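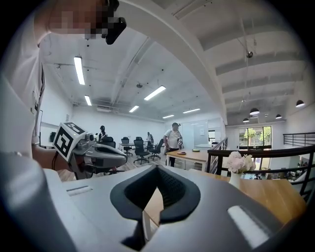

2. The Room and the Table

Our group studied how the mezzanine table in the Warnwood office is used during the day. The table is wooden and a small white vase with pink and white peonies was on it. Behind it is a black metal railing. We chose this place in June, after we compared 12 tables in the building.

The light was important for our work. The ceiling is white with a wide beam, and the panel lights were on.

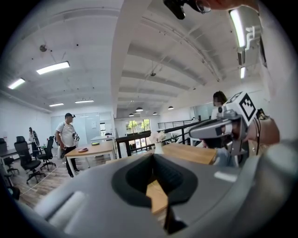
Figure 2. Ceiling of the office with panel lights and black pendant lights at the back.

3. Tidying the Table

The task was to keep the middle of the table for one tray – yellow on one half, black on the other – and to move other small things to the side. We wrote down 171 changes of the table, and one change took up to 21 seconds.

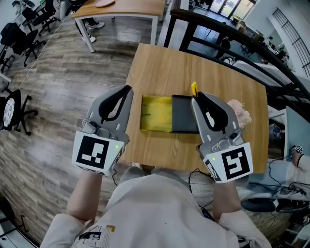
The flowers were the most difficult part. Three users wanted them near the railing and two wanted them removed. We did not find a rule which everybody accepted, so in the Sodmont plan the place of the vase stays open.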